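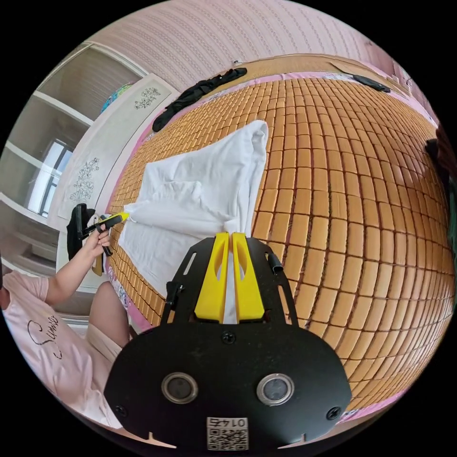 The house rules for folding: a talk with the woman who wrote them

I first heard about the Watonberg handbook from a friend who'd been sent a copy and told to read it twice before touching a single shirt. It's 13 pages long, it's about recording household chores with hand-held grippers so that robots can learn from them, and it spends almost two of those pages on sleeves. Of course I wanted to meet whoever wrote it!

She runs data quality at Watonberg and asked me to leave her name out (fine by me, she gave me a whole morning and very good coffee). We sat in a kitchen at the Saren office with the handbook between us, and I asked her why a job this simple needs rules at all.

"Because everybody already knows how to fold a shirt," she said. "That's my biggest headache. You've done it your whole life, you're fast, you do little things you don't notice. You give it a flick. You hold one corner with your elbow. The grippers don't have an elbow."

So rule one is two tools, two hands, and nothing else touches the cloth. No chin, no knee, no sneaky pinky finger. If a shirt slides away from you, you go get it with the gripper, even when your own hand is right there and it would take half a second. She says new people break this one constantly and are always surprised when she shows them the playback.

Rule two is about letting go. "Close, lift, move, put down, open, and then wait," she told me, tapping the table for each one. The wait is a full beat with the fingers clear of the fabric. The old version of the handbook didn't have it, and when her team went back through 500 recordings, 185 of them had no clean ending. People had started the next fold while they were still finishing the last one. She still sounds a bit sore about it.

I asked about mistakes, figuring she'd want them all thrown out. Nope. She wants the bad grabs kept, so long as the person fixes them with the tools and carries on. What she doesn't want is somebody stopping, sighing, shaking the shirt out by hand and beginning again in the same recording.

"If it goes wrong, let it go wrong and then fix it slowly," she said. "A robot is going to miss too. I'd like it to have seen what you do next."

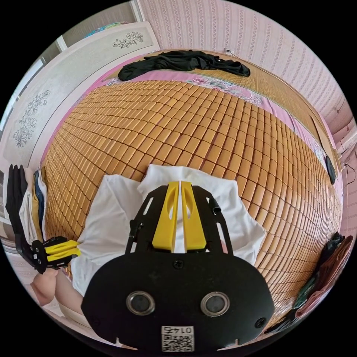
We got onto bedrooms after that, which I hadn't expected to be the touchy part. Besnard, the group they trade recordings with, used to ask for a plain table and a bare wall every time. Watonberg's rules go the other way: work where you'd normally do the job, and leave the other laundry where it is. A bed is soft, a mat on top of it has its own texture, and clothes pile up at the sides — she likes all of that. The only things she wants put away are the private ones. Mail, medicine, family photos, screens with anything on them. Anyone else who lives there has to say yes before you start, and if they wander in halfway through you stop and ask again.

"It's their home," she said. "I don't care how good the fold was."

There's a limit on hours too. Sessions top out at 29 minutes, then you put the tools down and walk around. I picked one up to see what the fuss was about and my wrist was complaining pretty quickly, so I believe her. She originally wrote half an hour, but the timer software from Cunon cuts in a minute early and she got tired of explaining the difference.

Before I left I asked which rule people argue with most. She laughed and turned to the page on speed. It says to work at the pace you'd use if you were teaching a kid, and half her recorders think that's way too slow, while the other half think they're already doing it. She's rewriting that page in June. She wants to add something about fitted sheets as well, but she hasn't worked out what.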